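Beading and Braid Board > Techniques > Backing and edging

Thread: Which backing for a bead-embroidered collar?

grokeck_knots
Posted February 20, 2021
I'm making a bead-embroidered collar from the Brophy pattern and I'm stuck on the backing. The pattern says stiff felt underneath and faux suede behind that, with brick stitch along the edge. I did a small test piece that way and it doesn't bend. It stands off my neck like a plate. The front is size 11 seed beads with a row of 8s around each stone.
Has anyone made this one with something softer? I have plain craft felt, some cotton flannel and a yard of interfacing, medium weight. I would like to avoid ordering anything.

rotton_row
Use the interfacing. I've made two of these and both are on medium interfacing with faux suede behind. The stones hold fine if you glue them first and let them sit overnight before you bezel.
The thing to watch is your tension. If you pull tight on interfacing it cups toward you and you can't iron it flat afterward with glass on it.

Bríd Daly
I don't agree about the interfacing. It's fine for earrings and a small pendant. A collar hangs its own weight from two points at the back of the neck, and after a winter of wear mine had a crease on each side where it folds over the collarbone. The beads along the crease gapped and you could see thread.
What I'd do is keep the stiff felt but cut it in sections, one for each big stone and its surround, and leave a narrow channel between them. Bead across the channels with the 11s. The suede goes on in one piece. It bends at the channels and stays flat everywhere else.

rotton_row
Did you use one layer or two? I use two, with the grain going opposite ways. I should have said that.

Bríd Daly
One. Two might be better. I still wouldn't use it for a collar with 57 stones on it, or however many Brophy calls for now.

tuto_loops
It was 57 in the old leaflet. The new one has fewer because they dropped the outer row.
On the softness question, flannel is no good by itself, it frays as soon as you trim close to the beads. Cotton toweling is worse. I keep hemmed cloths for my work surface only, so the beads don't roll.

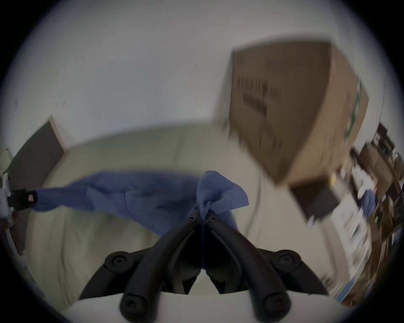

Blue cloth, stitched hem

Any cloth with a bit of texture does the job. I wouldn't put one inside a necklace.

Declan Ó Néill
Has anybody tried leather for the back? I have an offcut big enough for a collar, thin, from an old jacket. The needle goes through it if I use a glover's needle but the holes look large.

tuto_loops
Leather is good but you only get one try. The holes don't close. Mark the edge stitches with a pricking wheel before you start and use a size 10 sharp if the leather is thin enough. The glover's needle has a cutting point and it will also cut your thread if you come up through a hole you already used.

Declan Ó Néill
Okay. I'll test on the sleeve piece first. Does the price of faux suede seem high to anyone else? The store near me has it at twice what I paid in April.

rotton_row
Faux suede from upholstery sample books. Ask the store when they change over. I got a stack for nothing.

Bríd Daly
Some of those samples have a rubbery coating on the back and it gums up the needle. Check before you cut.

grokeck_knots
Thanks, everyone. I cut a new test last night with the felt in sections, the way Bríd said. It bends. The channel I left was too wide, though, and the 11s sag in it. How wide should it be?

Bríd Daly
One bead and a little. If you can lay two 11s side by side in the gap it's too wide. You can save the test by running a second line of thread through the row that crosses the gap.

quilter141
I know I'm going against the thread here, but why not leave it stiff? The old collars I've handled were stiff and they were meant to sit up off the neck. If you shape the felt over a bowl while it's damp and let it dry, it follows the shoulders and doesn't need to bend.

rotton_row
That depends on the felt. Wool will shape. The stiffened craft kind is acrylic and goes right back to flat, or the stiffener washes out.

quilter141
Fair. I meant wool. I wouldn't use acrylic for this in any case.

grokeck_knots
Mine is acrylic, so that settles that. I've already glued the center stones to the sections. I'm going with the narrow channels, faux suede in one piece, and brick stitch on the edge as written. The nylon thread in my kit is white and the suede is gray, so I'll need a different spool for the edge after all.

tuto_loops
Get smoke, if they have it. Plain gray shows more on gray suede than you'd think.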